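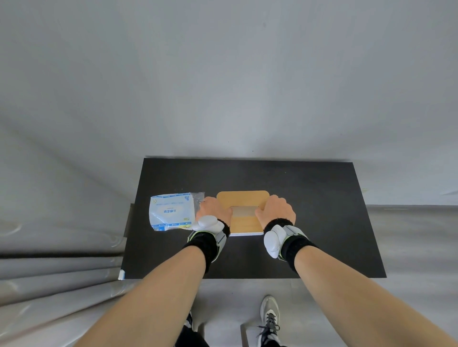
Trallthorpe Home Forum > Kitchen and Dining > Storage and small stuff

Tissue box with a wooden lid - how do you refill yours?

hobbleweed
December 2021
I bought one of those tissue boxes with a white base and a lift-off wooden lid, the kind with a long slot in the top. It sits on the dining table. I like the look of it but refilling it is a pain. I buy the soft plastic packs as they're cheaper than the cardboard cartons, and the pack slides about once it's in. After the first few tissues the next one drops back inside and I have to fish for it.

Do you take the plastic off completely, or leave it on and just open the top? Mine is the Menow one if that makes any difference.

pindle_and_co
Leave the plastic on. If you take it off the whole stack goes soft and falls over as it gets lower. Open the perforated bit, put the pack in the base, pull the first tissue up through the slot with the lid in your hand, then put the lid down. Takes a few seconds.

greyteapot
I do the opposite. Plastic off, tissues straight in. The plastic catches on the slot from underneath and that's what tears them. I've done it this way since June and not had a torn one.

pindle_and_co
It only catches if you leave a flap sticking up. Tuck the flap down the side.

greyteapot
Mine hasn't got room down the side. It's a snug fit.

marrowfat
Depends on the size of the pack. There's no standard, whatever the shops would like you to think. I've had packs that rattled around and packs I had to squash in. Measure the inside of the base before you buy a lot of them. I ordered 200 of the little pocket ones once thinking I could just pile them in loose, and I'm still using them up.

hobbleweed
Thanks all. I measured it and the pack is 2 cm shorter than the inside, so that would be why it slides. I put the lid on first and then tried to get the tissue out by pushing my fingers down through the slot, which I now see is the wrong way round.

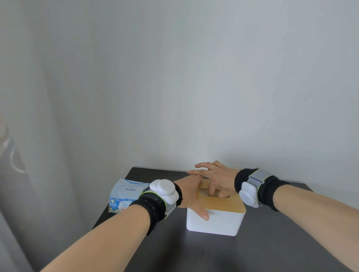 It does work in the end, but I get a handful of them at once and then have to stuff the rest back. I'll try it with the lid off next time.

stovemwood_sal
I've got the Stovemwood version, with a white bottom and a darker lid. Fold up a bit of card and wedge it at one end of the box. The pack stops moving and you can take the card out when you switch to a bigger one. A folded tea towel under the pack also helps when it's getting low, as the tissues are nearer the slot and don't drop back.

greyteapot
The tea towel is a good idea. I might use a sponge, they're about the right shape.

marrowfat
Not a used sponge please.

greyteapot
Obviously not a used one.

dunmarsh
I'll be the one to disagree with everybody. I had a box like this for 3 years and gave it away. You pay for a box to put a box in. The cardboard cartons come with the slot already cut and you throw the whole thing in the recycling when it's empty. The lid on mine got water rings on it as well from people putting glasses down on top.

pindle_and_co
You can oil the lid. Mine's had the same treatment as the chopping boards and water doesn't mark it now.

dunmarsh
I don't want to be oiling a tissue box.

stovemwood_sal
Fair enough, but I don't want a carton with cartoon penguins on my table all winter either. That's what our shop had left.

quillback
Question for the people who oil theirs - does it come off on the tissues? I have a Verschueren one with a pale lid and it's looking dry round the slot where everyone's fingers go.

pindle_and_co
Not if you leave it overnight and wipe it off properly. Take the lid right off the base to do it, and don't forget the inside edge of the slot. Thin coat. If it still feels tacky in the morning you used too much.

quillback
Thanks, will do it this weekend. The base has a few scratches too but I suppose there's nothing to be done about those.

marrowfat
Turn it round so the scratches face the wall.

hobbleweed
Quick update. I used a strip of card at one end like Sal said, left the plastic on, tucked the flap down and threaded the first tissue through before putting the lid on. One tissue at a time so far. I haven't got to the bottom of the pack yet so I can't say about the dropping back. I'll get a tea towel ready.

greyteapot
Still think you should take the plastic off.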